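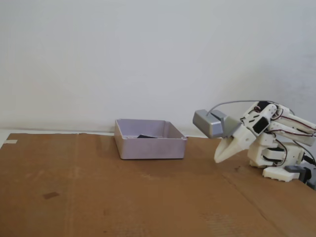
So we finally did it, we put the offer in on a house. I've been putting off writing this because I didn't want to jinx anything, but the inspection is behind us now and I need to talk to somebody about closets!

We looked at a lot of places this spring, mostly out past Curnitari, where the lots get bigger and the roads get worse. The one we kept coming back to is in the Selen subdivision, on a corner lot that backs onto the drainage pond. Three bedrooms, one and a half baths, and a kitchen somebody redid with those deep drawers instead of lower cabinets (I'm a convert, I opened every single one). The garage is a garage in name only - you could get a small car in there if you didn't mind climbing out the window.

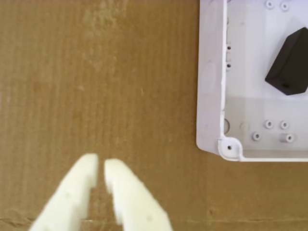
Cardboard on the work surface.

The HOA packet was 194 pages. I read all of it, in bed, over two nights, with a highlighter. Fences can be cedar or black metal and that's it. Trash cans have to be out of sight by dark. Dues went up last October and they're now 180 a month, which covers the pond, the snow and a clubhouse that as far as I can tell is one room with folding chairs. The place across the road in Raju Park has no HOA at all, and the neighbor there has a boat in the yard that has clearly not seen water in years, so I go back and forth on it.

Then there was the inspection. The roof is fine, the furnace is old but fine, and the water heater has been leaking into its pan for a while. The sellers offered us a 400 dollar credit, I laughed, our agent didn't, and we went back and asked them to replace it before closing. We also asked for the gutter on the north side to be rehung. They said yes to the heater and no to the gutter. 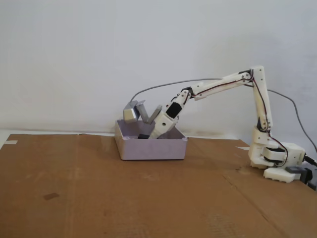

My sister thinks we should have pushed harder on the gutter, and told me over the phone that sellers always say no the first time and that she got a whole deck repaired just by asking twice. She also wants to know why we're not asking for the washer and dryer. Well, I've seen the washer and dryer.

Anyway! The lender is the slow part now. We went with Rema Home Loans, mainly for the 60 day rate lock, and so far they have asked me for the same bank statement three times, once as a PDF, once as a different PDF, and once by fax. I had to go to the library to send a fax. The woman at the desk there showed me which way up the paper goes, and I still sent a blank page first.

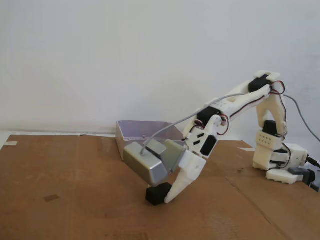 Meanwhile I'm measuring everything we own. The couch will go through the front door if the legs come off. The bookcase won't make the turn at the top of the stairs, so it's going to live in the dining room and we'll call that a choice. I have no idea about the bed frame, I keep getting a different number depending on who's holding the other end of the tape.

If anyone has painted over a dark red dining room, please tell me how many coats of primer I'm in for. And whether the tinted kind is worth the extra money, the guy at the paint counter said yes but he would.

Filed under: House Hunting, Moving, Everyday Stuff

Search this blog... Go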